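Darnden児童室 ままごとコーナー整備事業 中間報告

提出先:Alstead助成基金 事業担当
提出日:6月8日(水)
対象期間:交付決定から5月末まで

1. 概要

本事業は、Darnden児童室のままごとコーナーを入れ替え、低年齢の子どもと保護者が予約なしで使える状態にするものです。申請時の計画では、キッチン台の設置、食器と食材のおもちゃの購入、片付け方の整備、貸し切り利用の試行を行うことになっていました。5月末の時点で、設置と購入は終わっています。片付け方の整備は途中です。貸し切り利用の試行は予定より遅れて始まり、これまでに8回実施しました。

予算の執行は、費目間の流用なしで進んでいます。遅れが出ているのは収納用品の購入で、理由は第4項に書きました。事業期間の延長はお願いしない見込みです。

2. キッチン台の設置

旧コーナーの台は引き出しの底が抜けており、天板の角も欠けていたため、交付決定後すぐに撤去しました。新しい台は申請書に記載したとおりDrislowから購入しました。搬入は休室日に行い、組み立ては職員が担当しました。説明書の一部に部品番号の誤りがあり、流しの側面を一度外して付け直しています。この件はDrislowに連絡済みで、訂正版の説明書を受け取りました。原本とともに事務室で保管しています。

台の位置は、当初の図面では窓側としていましたが、実際に置いてみると午後の日差しが天板に直接当たり、子どもがまぶしがりました。壁側に移したところ問題がなくなったので、この位置で固定しました。図面の差し替え版を別紙に付けます。移動にともなう追加の費用は発生していません。

木の天板と白い流しが並ぶ配置は、利用者から使いやすいという声が多く出ています。盛り付けをする子と洗い物をする子が横に並ぶことができ、順番待ちが減りました。旧コーナーでは流しが別の台になっていたため、食器を持って歩く途中で落とすことがよくありました。設置後、食器の落下についての記録は目に見えて少なくなっています。

天板の下は扉を付けずに使っています。申請時には扉付きとしていましたが、指を挟む心配があるという保護者の意見を受けて変更しました。この変更は電話で事前に了解をいただいたものです。中には布類を畳んで入れ、おもちゃは入れない取り決めにしています。布の上に食器を重ねると奥のものが取り出せなくなり、子どもが全部を引き出してしまうためです。

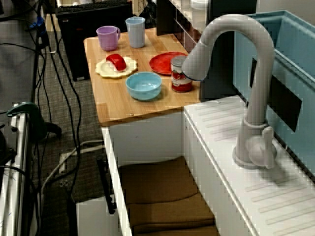 布類の洗濯は週末にまとめて行っています。開始直後は乾燥が間に合わず、休み明けに布が足りない日がありました。予備を一組用意してからは不足していません。予備の布は家庭で使わなくなったものを寄付していただき、購入はしていません。

蛇口は水の出ないもので、レバーを触って遊ぶだけです。水を使った遊びをしたいという希望は何件か受けていますが、床材が水に弱いため、今回の事業では扱わないことにしました。希望の内容は記録してあり、次年度の計画を立てる際の資料にします。

3. 食器と食材のおもちゃ

購入した食器と食材は合わせて44点です。選定にあたっては、次の点を基準にしました。

・誤って口に入れても飲み込めない大きさであること
・洗って拭けること
・色の違いで区別が付き、言葉で頼みやすいこと
・一点ずつ買い足せること

最後の点は、旧コーナーの反省によるものです。以前のおもちゃは箱入りのセットで、一つなくなると同じものが手に入らず、欠けたまま使っていました。今回は買い足しのできるものに限ったため、選べる種類はやや少なくなりました。発注先が分かれ、請求書の枚数が増えています。経理書類の整理に手間がかかった点は、次回の課題です。

色の違いについては、想定より効果がありました。「赤いお皿をください」「水色のおわんはどこ」といったやり取りが自然に出ており、言葉の数がまだ少ない子でも、色の名前か指さしで参加できています。縁が花びらのように波打ったクリーム色の皿は特に人気で、取り合いになることがあります。同じ皿をもう一枚購入するかどうかを検討しましたが、貸し借りのやり取りも遊びの一部と考え、当面は追加しないことにしました。

食材では、にぎりずし、トマトの缶、コーンにのったアイスクリームがよく使われています。缶は中身の出ないものですが、子どもは開けるまねをしたり、鉢に注ぐまねをしたりしています。アイスクリームは注文を受けて渡す遊びに使われることが多く、店員役と客役に分かれるきっかけになっています。反対に、野菜の小さな切り分けおもちゃは床に落ちて見失うことが多いため、5月から職員が出し入れするものに切り替えました。

流しの使い方は、職員の予想と違っていました。洗い物をする場所として考えていましたが、子どもは品物を置いておく場所としても使います。冷蔵庫の代わりにしている子もいました。使い方を決めつけず、そのままにしています。片付けの時間に流しの中を確かめることだけを、閉室前の手順に加えました。

まな板は持ち手に穴のあるものを選びました。壁の金具に掛けて保管する予定でしたが、金具の高さを子どもの目の高さより上にすると本人が戻せず、下にするとぶつかるおそれがあるため、掛けるのはやめました。現在は台の上に置く扱いにしています。金具の購入費は使っておらず、収納用品の費目に残っています。
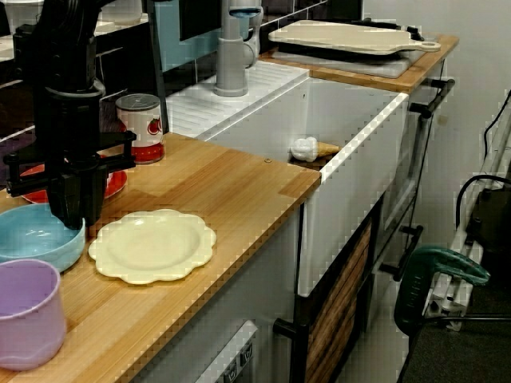

ままごとキッチンの作業台と流し。流しの中にアイスクリームのおもちゃ、奥の台にまな板。

破損は5月末までに4点ありました。内訳は、ひびの入ったスプーン、取っ手の取れた小鍋、塗装のはがれた果物のおもちゃ、ふたの閉まらなくなった容器です。いずれもけがにはつながっていません。小鍋と容器は購入先で交換を受け、スプーンと果物は処分して買い足しました。破損の発見はすべて閉室後の拭き取りのときで、利用中に子どもが気付いた例はありません。拭き取りは一点ずつ手に取って行うため、点検を兼ねることができています。

紛失もわずかにありますが、多くは数日のうちに絵本棚の裏や保護者のかばんの中から見つかっています。帰宅後に気付いて返しに来てくださる家庭が多く、入口に返却用のかごを置きました。声をかけずに入れて帰れるようにしたところ、戻ってくるまでの日数が短くなりました。

4. 片付け方の整備

計画では、棚に品物の写真を貼り、子どもが自分で戻せるようにすることにしていました。収納用品としてPaceの浅型トレーを予定しており、寸法を確かめるために見本を取り寄せました。見本を置いてみると、奥行きは合うものの、棚板の高さに対して縁が高く、子どもの手が入りにくいことが分かりました。縁の低い型は納期が未定との回答だったため、発注を見合わせています。これが収納用品の購入が遅れている理由です。

代わりの方法として、片付けのときに食器を一度天板の上に戻し、種類を確かめてから棚に入れるやり方を試しています。いきなり棚に入れるよりも手間が一つ増えますが、見た目で足りないものに気付きやすくなりました。大きい子は皿の位置を覚えていて、小さい子に「お皿はここ」と教える様子が見られます。

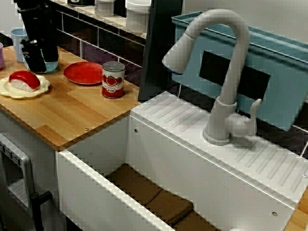
この方法で困っているのは、終わりの合図から棚に入れるまでの間に、遊びが再び始まってしまうことです。品物が並ぶと店に見えるらしく、片付けの途中で注文が始まります。職員が急がせると泣いてしまう子もいるため、終わりの合図を早めに出し、最後の注文を受けてから片付けに入る流れにしました。閉室時刻の遅れは解消しましたが、混み合う日にはまだ慌ただしくなります。

写真を貼る作業は、トレーが決まるまで進めないことにしました。先に棚へ直接貼ってしまうと、トレーを置いたときに隠れるためです。写真の撮影と印刷は終えており、貼る位置だけが決まっていません。文字は入れず、写真のみとします。日本語以外を使う家庭にも分かるようにするためで、申請時の説明から変更はありません。

トレーについては、次のいずれかで進めたいと考えています。

・Paceの縁の低い型の入荷を待つ
・現在の見本と同じ型を使い、棚板を一段下げる
・別の製品に変更する

職員の間では棚板を下げる案が有力です。棚板の移動は工具があればでき、追加の費用はかかりません。ただし下の段が狭くなり、布類を入れる場所を見直す必要があります。製品を変更する場合は、事前に変更届を提出します。

5. 衛生管理

食器と食材のおもちゃは、毎日閉室後に拭き取りを行っています。口に入れたものは利用中でも回収箱に入れ、洗ってから戻します。回収箱は当初、台の横の床に置いていましたが、子どもが中のものを取り出して遊び始めるため、受付の棚に移しました。保護者には入口の掲示と口頭でお願いしており、協力を得られています。

波形の縁の皿と、溝のある水切り部分は、汚れが残りやすい箇所です。布だけでは溝の奥まで届かないため、柔らかいブラシを併用しています。ブラシは消耗品費で購入しました。拭き取りにかかる時間は、慣れるにつれて短くなっています。

天板は木の部分に水が残らないよう、最後に乾いた布で拭いています。縁の手前側は手がよく触れるところで、わずかに艶が変わってきました。使用に支障はありませんが、Drislowに手入れの方法を問い合わせており、回答を待っています。

6. 貸し切り利用の試行

貸し切り利用は、人の多い場所が苦手な子どもと保護者を対象に、開室前の時間を使って行うものです。4月開始の予定でしたが、台の位置の変更と職員の勤務の調整があり、開始が遅れました。これまでに11家庭が利用し、そのうちの複数の家庭が二回目以降の申し込みをしています。

利用後に保護者から聞き取った内容の一部を載せます。

「ほかの子を気にせず、同じ遊びを何度も繰り返せたのがよかった」

「家では食器を並べるだけだが、ここでは私に食べさせてくれた」

「終わる時間がわかりにくく、帰るときに嫌がった。時計のようなものがあると助かる」

最後の意見を受けて、残り時間が色の面積でわかる時計を、通常の開室時間に使っているものから貸し出すことにしました。次の回から受付で渡します。新たな購入はありません。

貸し切りの時間には、台に出しておく品数を少なくしています。全部を出しておくと何から始めるか迷う子がいるためです。皿と鉢、コップ、食材を少しずつ出し、ほかに欲しいものがあれば職員が棚から出します。この出し方は通常の時間にも合うのではないかという意見が職員から出ており、午前の早い時間に限って試す予定です。

申し込みの方法は、現在は窓口と電話のみです。電話が苦手な保護者から、別の方法を求める声がありました。児童室の共用の連絡先で電子メールの受け付けができるか、設置者と相談しています。

7. 予算の執行状況

キッチン台、食器と食材のおもちゃ、消耗品は、いずれも計画額の範囲に収まっています。収納用品は見本の取り寄せ費用のみ支出しました。まな板用の金具を購入しなかったことで残った額は、トレーの購入に充てる予定です。同じ費目の中での変更のため、届け出は不要と理解していますが、違っている場合はご連絡ください。

領収書の写しは別添の一覧の順に綴じてあります。交換を受けた小鍋と容器には新たな支払いがなく、購入先の交換記録を付けました。寄付を受けた布類は金額に含めていません。

8. 今後の予定

次の報告までに行うことは以下のとおりです。

・トレーの決定と発注、または変更届の提出
・棚への写真の貼り付け
・終わりの合図と片付けの手順を書いた職員用の用紙の改訂
・品数を減らした出し方の試行と記録
・貸し切り利用の継続

貸し切り利用の日程は、月ごとに受付の掲示でお知らせします。見学をご希望の場合は、通常の開室時間であればいつでもお越しいただけます。貸し切りの時間は対象の家庭への配慮から見学をお受けしていませんが、聞き取りの記録は氏名を除いた形でお見せできます。

9. ご確認いただきたい事項

棚板を下げる場合、申請書に添付した棚の図面と段の高さが変わります。図面の差し替えだけでよいか、変更届が必要かをお知らせください。あわせて、台の位置を変更した図面についても、別紙の内容で差し支えないかご確認をお願いします。

別紙:配置図(差し替え版)、支出一覧、領収書写し、破損と交換の記録

Darnden児童室 事務担当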